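Bedroom walk-through, upstairs back room, Hedegaard guesthouse
Checked by Lorena Mansilla, comments as I went

I do this list every time a room changes over, and I write my comments the way I'd say them to you in the hallway, so bear with me. OK means OK. FIX means please put it on Oluf's sheet before the next guests arrive.

1. Door opens fully, latch catches
OK. It sticks a tiny bit at the top when the weather is damp (it did all last August too) but it closes and you can get out in a hurry, and that's what I'm checking for.

2. Smoke alarm tested
OK. Pressed the button, jumped out of my skin as usual. New battery went in the same day as the one in the hall.

3. Window opens, stay holds
FIX. The stay holds on the first notch and slips on the second. Oluf Ketilsson says he has a spare from the old Tredska windows. Please, Oluf, before somebody gets their fingers caught!

4. Outlets and cords
OK, with a grumble. There were 4 things plugged into one power strip, and one of them was another power strip. I unplugged the second one and took it downstairs. If a guest asks for more outlets, send them to me.

5. Heater clear on all sides
OK. I keep an arm's length between it and any bedding. Brynhildur Mogensen asked if a towel could dry on it overnight and no, sorry, it can't.

6. Bed frame and rail
OK. I leaned on the rail with my full weight and it didn't budge. Two bolts underneath were a little slack so I snugged them up with the Stalla wrench, which lives in the kitchen drawer and should go back there, hint hint.

7. Bedding and loose cloth
See the photo and my comments under it.

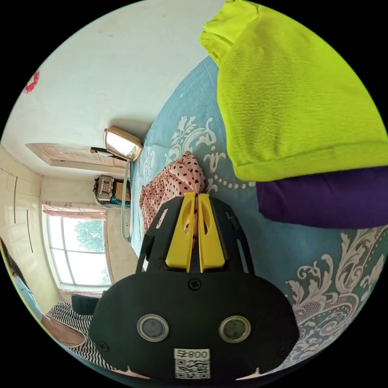
Hedegaard, Thu 8 February

Teal sheet with the big white and gray scrolls, my favorite of the whole cupboard! The sheet itself passes. I go over the seams with my hand and look for pulled threads, and this one has 9 years on it and still feels good. The lime green cloth and the dark purple one get folded and go on the shelf, and so does the pink one with the polka dots. Loose cloth slides off a bed and ends up on the floor, and I've gone skidding on a pillowcase myself, so I'm strict on this one.

8. Small things near the bed
FIX. The basket by the wall is much too full for my taste. Please sort it, keep what a guest would use, and bring the rest down to me.

9. Walls and ceiling
OK for safety. There are faint smudges on the white and I'd love to get a sponge on them, but that's a cleaning job and it can wait for Þröstur.

10. Floor and path to the door
OK. I walked it with the light off, no stubbed toes. Rug tape renewed on 2 corners.

Next look at this room is in 21 days. Window stay first, please, then the basket.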